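Section 4: Recording your first hand-held demos

By now you should have the gripper charged, the pads seated and the Stulby logger talking to your laptop. If the logger is still blinking, go back to Section 3 and sort that out first, eh. I've lost whole afternoons pretending a blinking logger was fine.

This section covers the soft-surface pick, our name for picking small stuff up off cloth, bedding, towels, anything that moves when you lean on it. We did our first runs on a lab bench with a rubber mat, and the policy we trained from those was a star on the bench and hopeless everywhere else. So we moved onto beds and couches, and I reckon it was the best decision of the whole project (sorry, bench).

4.1 Laying out the surface

1. Pick a bed or couch you can get at from at least one long side. You'll be leaning over it for a good while, so think of your back.

2. Put down a patterned cover if you've got one. Kids' bedding is great! Busy prints gave the tracker plenty to hang on to, and the plain cream doona we tried in May had it drifting all over the place.

3. Throw a towel on top and leave it rumpled. Don't smooth it. The folds matter, and your fingers will want to tidy them, so watch yourself.

4. Scatter the fruit. Some goes on the towel, some in the folds, and some on the cover by itself. Mix your sizes and colours.

5. Leave the usual household clutter at the edges of the bed. Bags, boxes, cardboard, whatever lives there.

Caution: keep cables out of the path of the fingers. A snagged cable will yank the gripper sideways and you'll have a very exciting, very useless recording.

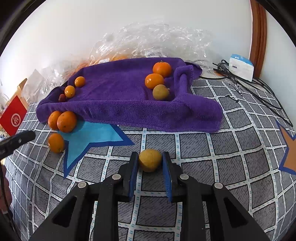

Words and set-up: Tatiana Koubek, Rebelo hand-held demos group
Updated Oct 16, 2018

The fruit by the fingertips is a good starting target: small, yellowish, sitting out on the bedspread where both blue pads can get to its sides. I'd leave the ones nestled in the purple towel until you've got a feel for the grip, as the cloth likes to come along for the ride.

4.2 Doing the pick

1. Start the logger and wait for the double beep.

2. Hold the gripper still for 2 seconds. The alignment step needs a quiet patch at the start, and if you skip it the whole demo gets tossed.

3. Move in slowly with the fingers open and get one either side of the fruit. It doesn't have to be perfectly centred.

4. Close until the ridges just take hold, then stop. You're after the lightest squeeze that'll lift it. Octavian Bucur is our heaviest squeezer and his early demos taught the arm to make juice.

5. Lift a hand's width, pause, carry it to wherever you're putting it, and open up.

6. Stop the logger. One pick per recording, please! I know it's tempting to keep rolling and chop it up later, but the splitting script gets confused when you go back for a second piece.

Note: if you fumble, keep going. Regrasp and finish the job. Fumbles with a recovery are gold for us and we flag them separately.

Caution: check the pads between recordings. Citrus oil makes them slick, so give them a wipe with a dry cloth and let them air for a minute.

4.3 How many do you need?

We ended up with 1,707 recordings in the soft-surface set, and 1,310 of those made it through the filter. Most of the rejects were missing that quiet patch at the start (see step 2, I'm begging you). Mwangi Langat then trained one policy on the bench demos and another on the soft-surface ones, same settings for both, and ran them on the Utora arm over bedding neither had met. The soft-surface one was well ahead. It still struggled with fruit deep in a fold, where it tended to pinch up a mouthful of towel, and we haven't cracked that yet.

For your own place, more than 50 good recordings is enough to see whether your set-up is working. Rumple the towel again and shift the fruit every few picks, or you'll teach it one layout and it'll sulk at anything else.

4.4 Before you pack up

Play back your first and last recordings in Pumimico and make sure the finger-width trace goes down and up again. A flat line means the sensor plug has worked loose (Section 2.3). Copy everything off the logger before you switch it off, then put it on charge.

Next: Section 5, Uploading and naming your files.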